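Horora Home Notes
Covers, dust and damp: getting the garage and basement through winter
By Farzana Pirzada
January 20, 2023

Quick one this month, lots of bits. Half of these came out of the comments under the October post on drop cloths, the rest is me finally dealing with my own garage. In no order. Skip around.

Dust first

Top down. Always. Shelves, then bench, then floor. I know everyone knows this and I still swept first last week and had to sweep again.

Open the door before you start. Mask on if there's been any sanding in there. Vacuum with the brush head, not a broom, for the fine stuff. A broom just moves it to the next shelf.

Damp rag after the vacuum. Damp, wrung right out. If it drips, wring it again. Old T-shirts beat anything you can buy for this. Cut off the seams and the collar first or they leave little lines.

Window tracks: dry paintbrush, then vacuum, then the rag wrapped over a butter knife. Don't skip the dry brush or you're making mud.

Tops of fluorescent fixtures. Horrible. Switch off at the breaker, let the tubes cool, wipe. I do mine once a year and regret it every time.

What to cover and with what

Old bedsheets. Good for furniture, lampshades, picture frames, anything wood. Lets air through. Wash them first, no fabric softener. Flat sheets are easier than fitted but a fitted sheet over an armchair stays put nicely.

Canvas drop cloth. Good for the table saw or the mower. Heavy, doesn't slide off when the door opens in a wind. Shake outside in spring.

Clear plastic. Good for dust, splashes, paint. You can see what's under it, which matters more than you'd think when there's a row of lumps along the wall and you want the fan. Bad for anything that goes away even slightly wet. Dry the thing, then wait a day, then cover it.

Cardboard boxes straight on concrete: no. Scraps of 2x4 under them, or a pallet. I lost a whole box of sewing patterns that way. The bottom ones came out like felt.

Newspaper for wrapping glass is fine, but the ink comes off on white china. Packing paper for the white stuff. One roll from the moving place lasts ages.

Fitting a plastic cover so it stays on

Cut bigger than you need. Then a bit bigger than that. You can always fold the extra under, you can't add it back on.

Start at the widest part and work to the narrow end. Smooth it with the flat of your hand, and leave slack anywhere that bends or swings. Pulled tight over a hinge it splits, usually the first time you move the thing. Hook-and-loop straps are better than tape here. Tape leaves glue, and in cold weather it lets go anyway and you find the cover on the floor.

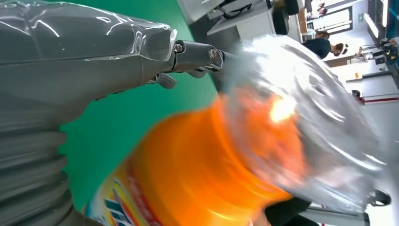
Clear plastic cover, bunched into creases where the arm narrows.

If you must tape, painters tape, and fold the end over on itself so there's a tab to grab. Label the tab with what's under there if the plastic is cloudy. Marker wipes off clear plastic with rubbing alcohol, by the way. So does most sticker goo, if you give it a few minutes to soak.

Wrinkled plastic straight out of the packet: lay it over the back of a chair in a warm room overnight. Not on a radiator. Not the hair dryer either, I've melted one.

Washing plastic covers: bathtub, lukewarm water, squirt of dish soap, soft cloth. Rinse well. Hang over the shower rail. The inside corners hold water for ever so turn them out. Fold only when bone dry, or they stick together and smell.

Damp

Get a cheap humidity gauge. Mine came from a discount bin and it's probably a bit off but I only care if it goes up. I like to see 40 percent on it, and when it climbs well past that I start moving things off the floor.

Check the dryer vent hose before you blame the basement walls. Mine had come off the back. Weeks of wet air going straight into the room and me buying moisture tubs like an idiot. New clamp, done.

Moisture tubs: OK in a closet, useless in a whole garage. Empty them down the drain, not in the garden. Up high if you have kids or pets.

Kitty litter in an old sock, the plain clay kind, for a toolbox or a trunk. Knot the sock. Change it when it feels heavy. Silica packets out of shoe boxes work too and they're free, save them in a jar with a tight lid.

Chalk in the toolbox. My father did this. I do it. No idea how much it helps.

Musty smell in a trunk or dresser: empty it, leave it open in a dry room for 3 days, bowl of baking soda inside. Repeat if needed. Don't perfume it. Musty plus lavender is worse.

Space heaters

Our old house manual had a whole page on this so here is the short form. Mine is a small Flellia, has a 900 setting and a 1500 setting, and the low one is plenty for sitting at a bench. Plug it straight in the wall. No extension cords, no power strips. Keep it well clear of any sheets or plastic covers, and that includes the one you just took off and dropped on the floor. Off when you leave the room. Off, unplugged.

Vacuum the grille before the first use of the season. Unplugged, obviously. That hot dust smell is mostly just dust but if it keeps on after a while, or smells like plastic, stop useing it.

Bolts, screws and other small stuff

Stuck bolt: penetrating oil, go have lunch, come back. Use the right size socket, six-point if you've got it. The twelve-point ones slip on old rounded heads.

Try tightening it a hair before you loosen. Sounds wrong. Often breaks the rust.

Taking something apart? Push each screw through a piece of cardboard in the same pattern they came out. Write on the card. Put the card in a bag, tape the bag to the thing. The thing and its screws must never be in different rooms.

Wipe hand tools with an oily rag before putting away. Any light machine oil. Then hang the rag flat outside to dry, don't ball it up in a bin. If it's linseed oil this really matters, those rags can catch fire all on their own. Flat, outdoors, till stiff.

Glass jars for screws, lids screwed to the underside of a shelf. Old trick, still good. Use two screws per lid or the lid spins when you try to open the jar.

Rusty pliers: white vinegar overnight, scrub with an old toothbrush, rinse, dry right away, oil. Not for anything chromed or plated.

Sandpaper: 2000 grit, wet, with a drop of dish soap takes the light haze off a plane sole or a nice kitchen knife spine. Little circles look bad, go one direction. Wipe, oil.

Paint cans

Wipe the rim before you close it. Rubber mallet and a scrap of wood over the lid, never a hammer on bare metal. Write the room and the date on the side, not the lid, lids get swapped.

Latex paint freezes. If the garage freezes the paint comes inside. Bottom of the hall closet, in my case, next to the vacuum. If it froze once and it stirs smooth, might be alright on a back wall. If it looks like cottage cheese, out it goes.

Small leftover amounts go in a jam jar filled close to the top. Great for touchups.

Readers' bits

From a reader who signs as Elari: hang folded covers on pants hangers, the kind with clips. Tried it, works, wish I'd done it years ago. They don't crease nearly as much as in a tub.

Another reader says shower curtain rings make good hooks for extension cords. Yes. Also for scarves.

Somebody asked if dryer sheets keep mice out of covered furniture. Not in my house. Steel wool in the gaps around pipes did more than anything, then a bit of caulk over the top to hold it in. And no bird seed in the garage unless it's in a metal bin with a lid. Same for grass seed, I forgot about grass seed.

Question about covering a snow blower between storms. Brush the snow off, let it cool down fully, cover loosely. Plenty of air underneath. If it drips all night the cover goes back on in the morning.

Next month is drawers. Kitchen ones mostly, sticky runners, liners that won't lie flat, the battery drawer. Send me yours before I write it up, the comments are open again and the spam thing is fixed I think.

Farzana

Filed under: garage, basement, winter, storage
Older: Drop cloths, which ones are worth washing
Copyright Pirzada / Horora Home Notes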